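Boseo
Home > Forums and Debates > Timers > Nisadis Forum Timer

Nisadis Forum Timer
Speaking clock and signal lights for candidate nights, town meetings and primary debates
$159.00
In stock. Ships from our shop with the moderator remote, tripod plate, wall charger and canvas bag.

If you've ever sat in the front row of a candidate forum holding up a yellow card and hoping the person at the microphone would look your way, you already know what the Nisadis is for. It's a speaking timer with three big lights and a number display, and it was built for local races: school board, county clerk, state house, the crowded primary where eight people all want to answer the question about road money.

We love this thing. We have run it at library forums, in a grange hall with terrible wiring, and on the back of a flatbed in May when the county party moved its whole evening outdoors. It does one job, it does it in plain sight of everybody, and the candidates stop arguing with the timekeeper.

How it works

Set it on a table or screw it to any camera tripod, with the lights facing the candidates. The moderator holds the remote. Press the big button and the light turns green. At 30 seconds left it goes yellow, at 10 it starts to blink, and at zero it turns red and gives one soft chime. You can turn the chime off, though we'd leave it on for the first couple of questions so everyone gets used to the rhythm.

The standard answer is set to 90 seconds at the factory. You can store five other lengths, and most people use one for opening statements, one for rebuttals and one for closings. The lengths stay stored when the power is off, so you can set them up at home the night before and not have to touch a menu in front of a full room.
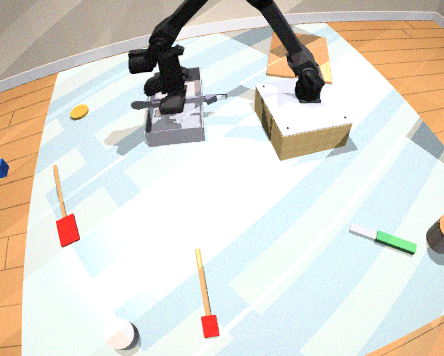 Two black arms over the patterned mat.

What's different in this version

The first Nisadis had a small flaw that our customers were very polite about. When a moderator paused the clock for applause, it went back to the top of the current color, so a candidate could pick up a few seconds. That's fixed. Pause now means pause, down to the tenth.

We also added the rebuttal bank, and this is the part I'm most excited about! Each candidate gets a set number of rebuttals for the night, and the remote keeps track. When somebody uses one, the moderator taps that candidate's number and the remaining count comes up on the display. It makes for a livelier evening. People save their last one, and you can see them thinking about whether the tax question is worth it.

The bank holds up to twelve candidates. If your primary has more than that, write to us. We have set up two units side by side for a big field before and can talk you through it.

Other changes:
Brighter yellow, easier to tell from the green under gym lights
Remote buttons you can find by feel
Display can be switched off, leaving only the lights
Quieter chime, with three volume steps
Bag has an outside pocket for the question cards
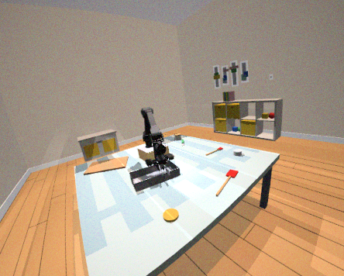 Black arm standing on its tray-shaped base, tan block behind.

Fairness settings

Every forum host gets a complaint sooner or later. The Nisadis keeps a log of each start, pause and stop, and you can copy it to a computer after the event with the cable in the bag. It's a plain text list. Adaeze Edet ran a five-way town council forum with it last spring and posted the log on the host group's page the next morning, and she tells us the emails dried up by lunch.

There's also a random order button. Enter the number of candidates and it gives you an answering order, then rotates that order by one on every new question. No more drawing names out of a hat between segments (although if your town likes the hat, keep the hat).

The log records time and candidate number only. It has no microphone and does not record sound.

Power and setup

A full charge runs the timer for 10 hours. It can also run while plugged in. The remote takes two AAA batteries, included, and reaches 167 feet in an open room. Thick walls cut that down, so if your timekeeper sits in a booth or a balcony, try it before the doors open.

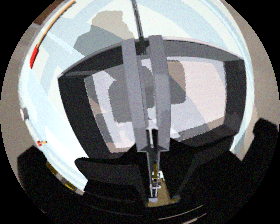

Pairing is done at the shop, so the remote in your bag already knows its timer. If you buy a second remote, hold the round button on the back of the timer until the yellow light comes on, then press start on the new remote. Both remotes will work at once. Some hosts give the second one to a backup timekeeper, and that's a nice bit of insurance on a night with a live radio feed.

Please don't leave the unit in a parked car in high summer. The lights are fine with it. The battery isn't.

Questions we get a lot

Can the audience see it too?
Yes, with the add-on rear display, called the Danladi. It shows the same lights and numbers on the back side and clips on without tools. Folasade Abubakar on our bench designed the clip, and it's so satisfying to use that we've caught people snapping it on and off at our table at the clerks' meeting.

Does it cut the microphone at zero?
It can. There's a switched output on the side that works with the Rotamus mixer and with most sound boards that take a mute pedal. It ships turned off. Talk it over with all of the campaigns first and put it in the written rules.

Our rules give the incumbent the same time as everybody else but the last word. Can I set that up?
Use fixed order instead of random order and put that candidate last. The rotation has to be off too, under Order, then Hold.

Will it work for public comment at a board meeting?
Very well. Choose the single speaker mode. You won't see candidate numbers, only the clock. 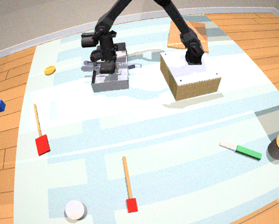
Is there a rental?
For groups hosting a single night, yes. Write to Jummai Nwosu at the shop with your date and the number of candidates. The month before a primary fills up early.

What if I lose the manual?
It's printed on a card inside the bag lid. Bent Bundgaard talked us into that, and he was right.

In the bag
Nisadis timer
Moderator remote with batteries
Tripod plate
Wall charger
Log cable
Setup card
Blank question cards, one pack

Warranty and repairs

Two years on parts and labor. Repairs are done here by Olumide Anozie, who also answers the help line on weekday afternoons and on the evening of any statewide primary. Replacement lenses, remotes and bags are listed under Parts.

Goes well with
Danladi rear display
Second moderator remote
Rotamus four-channel mixer
Name plates, set of six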